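Budget for the Table, Then the Arms

Every December I get pulled into the same conversation. There is money left over, it has to be spent before the year closes, and somebody has found a robot they like. Last time it was at Burport, where I help out with equipment planning a few days a month, and the quote on the desk was from Hakent for a pair of tabletop arms. Nice arms! I have no quarrel with the arms. My quarrel is with the quote, which had exactly one line on it.

I think we buy automation the way people buy puppies. The puppy has a price and you pay it, and then come the crate, the vet, the chewed shoes (so many shoes) and the fence you never thought you needed. I have yet to see a first-year robot budget that had the fence in it.

So let me put in a word for the boring lines. A work surface that doesn't wobble, and a proper way to fasten the arms down. Walls, if people walk past or the light changes all day. Cable, clips for the cable, and spare cable for when you find out how hard a moving joint can be on the first lot. I'd also put in a line called "stuff to practice on," and people laugh at that one until they've spent a morning raiding the supply closet for pens.
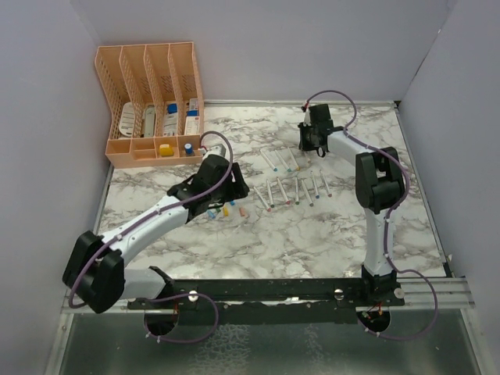
Two arms at work over pens and loose caps, with a desk organizer at the back.

Look at how much in a setup like that would never show up under "robot." There's the marble-patterned top and the walls, the long black bar both arms are mounted on, and purple cable looping all over the place with little white clips holding it to the left arm. The organizer and the pens probably cost less than lunch, and without them you've bought a pair of very expensive coat hooks.

Pens are a great test purchase, by the way. They're small, they roll, the caps go everywhere, and you can replace the whole lot without asking anyone for a signature. When Levisex came round to pitch us, their demo used one big foam block. Anything can pick up a foam block! I asked if we could try it with what was in my bag and the mood in the room cooled a bit. I'd like every buyer to do the same, and to bring the fiddliest thing from their own bench along to the demo.

Now for the part where I get letters. I don't think a small shop should spend more than half of its first-year money on the machine itself. At Burport we ended up setting aside 25 percent just for the bench, the mounts and the wiring, and I fought for every bit of it. We also put in 205 hours of staff time, in writing, as a real cost with a real name next to it in the plan. That was the line that made people squirm. Staff time feels free when the staff are already on the payroll, but those hours come out of something, and I'd like to know what before the boxes arrive.

And do you need two arms? Maybe. If one hand has to hold while the other one pulls, then yes, buy two and don't look back. But I've sat through plenty of meetings where the second arm was in the plan because the picture in the brochure had it. Awwad, who sold us our old benches and now carry arms as well, let us order one first and lock in the price of the second for later. I wish more suppliers would do that. You learn an awful lot from one arm and a box of pens.

My other gripe is space. People measure the base and forget the elbow. These things fold up and out, the cable swings along behind, and suddenly your tidy little table needs a wall moved. Tape the full reach out on the floor before you order anything, and leave the tape there for a week. If people keep stepping over it, you've picked the wrong corner.

We did buy from Hakent in the end. The second quote had 2 pages, and the arms were near the bottom of the first one.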